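Relatório de progresso n.º 3: bancada de dois braços
Oficina partilhada Cusi
Para: Amparo Villanueva, Fundo Rarngate
De: Segundo Arboleda, com contributos de Nelly Llanos e Jhosep Alvarado
Período: maio a julho

Cara Amparo,

No relatório anterior prometi que este seria mais curto e que traria boas notícias. Cumpro metade. A bancada está de pé, os dois braços estão montados e mexem-se quando lhes pedimos, quase sempre na direção pedida. O que falta é a parte que pusemos em letras grandes na candidatura: arrumar sozinha uma mesa depois de uma criança ter passado por lá.

Ponto da situação

Dos 6 marcos do plano, 3 estão fechados: a estrutura, a montagem dos braços e a cablagem. O quarto, a calibração das câmaras de punho, está em curso e tem sido o nosso principal motivo de conversa à hora do jantar. Os outros dois dependem desse e esperam com mais paciência do que nós.

Estrutura

A primeira versão abanava. Abanava pouco, mas o suficiente para que um braço a travar à esquerda fizesse o outro falhar à direita, e passámos duas semanas a culpar o software. A Nelly acabou por pousar a mão no varão de trás durante um movimento rápido e pediu-nos, com uma calma que ainda me custa recordar, que fechássemos os portáteis.

A solução foi contraventar a traseira com dois cabos em X e um esticador em cada um. Acertar a tensão levou uma tarde inteira, que incluiu uma discussão sobre se se devia afinar de ouvido, como uma viola. Não se deve. O Jhosep marcou a posição final dos esticadores com verniz das unhas, para o caso de alguém passar e resolver ajudar.

Cenário

A cortina preta atrás da mesa foi a despesa mais barata do trimestre e a que mais rendeu. Antes dela, o programa de deteção insistia em encontrar objetos na estante das tintas, alguns com grande convicção. O tampo também ficou escuro e mate, pela mesma razão: o anterior refletia os candeeiros e a bancada tentou mais de uma vez apanhar um reflexo. O Jhosep defende que, tecnicamente, a pontaria foi boa.

Objetos de ensaio

Na candidatura escrevemos «um conjunto representativo de objetos domésticos». O conjunto veio em boa parte da caixa de brinquedos do sobrinho da Nelly e é representativo de um lar em que se come muito gelado. Escolhemos as peças pela forma: coisas altas que tombam, coisas baixas que escorregam, coisas irregulares que não têm um lado óbvio por onde se lhes pegue. O gelado de brincar é, de longe, o mais difícil. Pela bola é grosso, pelo cone é fino, e a pinça tem de decidir entre uma coisa e outra antes de lá chegar.

Até ao fim do período registámos 337 tentativas de preensão. Em 200, o objeto saiu da mesa e foi pousado no sítio certo. Das restantes prefiro dizer que produziram dados. A maior parte das falhas vem de um erro de alinhamento no braço direito, sempre para o mesmo lado, o que é irritante mas se corrige. Um erro que variasse tirava-me o sono; este só me tira os serões. 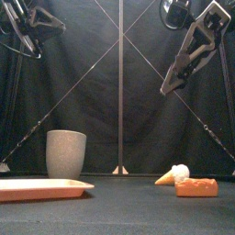 Câmaras e calibração

A câmara do punho direito está fixa e o suporte já não roda com as vibrações. O cabo é que continua a ser um problema. Faz uma curva larga demais e, quando o punho chega a certos ângulos, puxa o conector. A Uyên Hà, que nos emprestou o padrão de calibração e a seguir cometeu a imprudência de perguntar se precisávamos de mais alguma coisa, está a desenhar uma guia para o prender.

Entretanto, calibramos à mão no início de cada sessão. Demora o tempo de um café e de uma torrada, e a medida é exata, porque o fizemos vezes suficientes para a confirmar.

Fornecimentos

As duas pinças de substituição encomendadas à Brallier chegaram a horas e com os parafusos errados. A Brallier enviou os certos sem discutir e não quis os outros de volta, pelo que a oficina dispõe agora de parafusos para várias gerações.

O controlador da Zeltero continua atrasado. A última mensagem que recebemos prometia expedição «em breve», palavra que já vinha na penúltima. Estamos a trabalhar com o controlador antigo, que serve para um braço de cada vez, e por isso os ensaios com os dois em simultâneo ainda não começaram.

Orçamento

Estamos dentro do previsto em todas as rubricas menos na dos consumíveis, onde gastámos mais em abraçadeiras do que julgávamos possível. Propomos cobrir a diferença com o que sobrou da estrutura. Não pedimos reforço, e a Amparo pode ler esta frase duas vezes se lhe fizer bem.

Riscos

O principal é o controlador. Se não chegar até ao fim de agosto, o marco dos movimentos coordenados desliza para o outono. O segundo é o espaço: a oficina recebe um curso de encadernação em setembro e teremos de partilhar a sala, com a bancada parada durante as aulas. Já combinámos horários. Falta combinar quem fica com a tomada boa.

Próximo período

Fechar a calibração e corrigir o alinhamento do braço direito.
Montar a guia do cabo assim que a Uyên a acabar.
Repetir toda a série de preensões com a calibração nova, gelado incluído.
Primeiros ensaios a dois braços, se a Zeltero quiser.

A visita que a Amparo sugeriu pode ser quando lhe der jeito, de preferência depois das seis da tarde. Antes disso o vizinho de baixo usa a serra e a bancada sente-o.

Segundo Arboleda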